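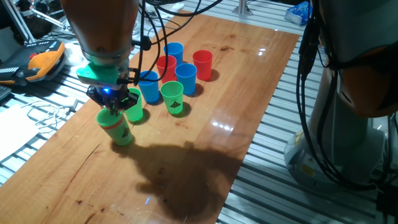
Nesting and Storage of Coloured Plastic Cups on a Varnished Wooden Board

Student project report
Stenstead College, Product and Materials course
May 22, 2019

Print this page | E-mail this page
Shares: 6 | Comments: 3

1. Purpose

The project looked at how tapered plastic cups behave when they are stood on a smooth board, put one inside another and taken apart again. The question came from the Drellow canteen, where the cups are kept on a shelf with 400 mm of clear height. Tall stacks fit under the shelf above but are hard to separate, and short stacks take up too much of the shelf. The canteen also sorts its cups by colour, and it was not known whether mixed stacks would cause trouble.

The work was limited to empty cups. Washing, drying and wear over a long period were left out.

2. Materials

2.1 Cups

The cups were red, blue and green. One further shade, between green and blue, is called teal in this report. In strong light it is easily confused with the ordinary green, and two early results had to be thrown away for this reason. After that the colour was written down before each cup was placed.

Some cups carry a small black triangular logo on the side. One green cup also has a thin red band near its upper part. The band was treated as a possible source of extra friction, so results for that cup were noted separately.

All cups are open at the top and narrower at the base. When one is put inside another the upper cup stands proud of the lower one, and this exposed part is what fingers grip when the stack is separated. It is called the free edge below.

2.2 Board

The working surface was a long wooden board with a warm orange-brown colour and a glossy varnish. The grain is visible through the finish. The board is not new. It has dark stains towards one end, some knots and some scratches. A cup placed over a scratch was lifted and moved to a clean area before the trial was started.

The varnish gives bright reflections under the ceiling lights. These made it difficult to judge by eye whether a cup was sitting flat. The check used in the end was to press lightly on the rim at opposite sides and see whether the cup rocked.

3. Method

Each trial followed the same order.

a) Stand the cups upright on the board with the open ends up, far enough apart that the rims do not touch.

b) Choose the lower cup and record its colour and any marking.

c) Lift the upper cup by the rim and bring it over the lower cup with the base as level as possible.

d) Let the upper cup go and do not press it down.

e) Lift the nested pair just clear of the board, hold it, and put it back.

f) Separate the pair and record the result as free, stiff or jammed.

"Free" means that the upper cup came out with one straight pull. "Stiff" means that it had to be turned. "Jammed" means that the lower cup had to be held firmly while the upper one was worked loose.

A total of 54 trials were recorded under 3 conditions: same colour, mixed colour, and mixed colour with a marked cup as the upper cup. Pairs were used for the main results. Taller stacks were tried afterwards and are dealt with in section 5.

At first the cups were set out in a loose group. This was quick, but the cups at the back were hidden by those in front and the order of use was not always clear. A rough row was better. Finished stacks and single cups waiting their turn could be told apart at once, and a hand could reach each one without knocking its neighbour. A small beige cube of wood was also kept on the board, to the side of the row, as a fixed point for setting the first position.

The mixed arrangements included green over teal and teal-green over red, with single red and blue cups left standing beside them.
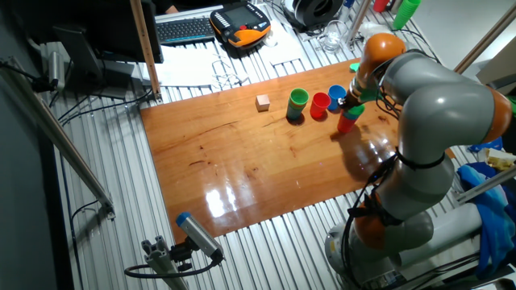
4. Results for pairs

Most pairs separated freely. Jamming was recorded in 6 trials, all of them in the mixed colour conditions. It would be wrong to put this down to colour alone. The jammed pairs were mainly those in which the upper cup had been let go at a slant, so that one side of the base met the inner wall first and the cup settled out of line.

Same colour pairs were sometimes stiff but did not jam. The most likely explanation is that cups of one colour were moulded together and have the same taper. The supplier, Pivano, was not asked about this and the point remains open.

The red band had no effect that could be measured. When the banded cup was the upper one, the band stayed above the rim of the lower cup. The printed logo had no effect either.

Cups slid a little on the varnish when an upper cup was let go off centre. The movement was small and did not tip any cup over. On the stained end of the board the sliding was less even, and this area was avoided in later trials.

5. Taller stacks

Stacks were built one cup at a time. The free edge became smaller towards the bottom of a tall stack, as the weight above pushed the lower cups further together. The top cups remained easy to remove. The bottom pair was the usual place for a stiff result.

A lean was also noticed. If the second cup was out of line, every cup above it followed. The fault could not be corrected from the top and the stack had to be taken down to the second cup.

6. Sources of error

The terms free, stiff and jammed depend on the person pulling. A spring balance from the Nkosi workshop was tried in the preliminary work, but its hook marked the rims and it was withdrawn. The room temperature was not recorded. The reflections from the board affected the early trials more than the later ones.

7. Recommendations

Cups should be stacked by colour where there is space to do so. Where colours are mixed, the upper cup should be lowered level and not dropped in. The first two cups of any stack should be checked for line before more are added. A matt mat on the shelf would reduce sliding and make a tilted cup easier to see.

A repeat of the trials with washed cups is planned for October, using a clamp in place of the balance hook.

Contact the department | Copyright Stenstead College | Back to top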